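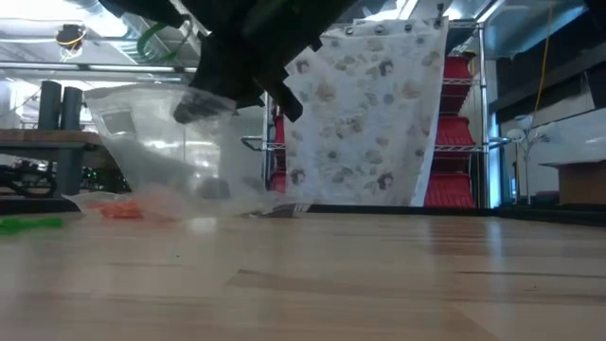 *Figure 4.1 A gripper with its blunt fingertip against a clear plastic bag.*

# Chapter 4: Comparing Grippers

Give a gripper a wooden block and almost any design will look clever. Give it a thin plastic bag and the differences come out within minutes! A bag has no fixed shape, it folds wherever it likes, and its surface can be so clear that the wrinkles and highlights are the easiest parts to see. Look at the creases near the fingertip in Figure 4.1 and try to decide where you would take hold.

This chapter is about making such comparisons fairly. It grew out of a bench course that Ilgın Güler and Chiyo Furukawa ran at Makow, where students tried 2 grippers on the same set of household items and argued (loudly, and very usefully) over which was better. One group had 300 attempts in its notebook and still couldn't agree, as each person had a slightly different idea of what counted as a good grasp. Is a bag "picked up" when one corner leaves the table? When all of it does? What if it slides along first?

We'll begin with those questions and settle on wording you can use at your own bench. Section 4.2 turns to fingertips: width, softness and grip. Section 4.3 deals with the camera, and with how much a change of viewing angle can alter what you think you saw. In Section 4.4 you'll plan a full trial of your own, using the Cluseo score sheet printed at the back of the book.

You will need the force readings from Chapter 3, so keep them handy.

**Before you start**

Crumple a clear bag, drop it on a table and lift it using one finger and no thumb. Try it several times, and write down each way you managed it. Bring your notes to Section 4.1.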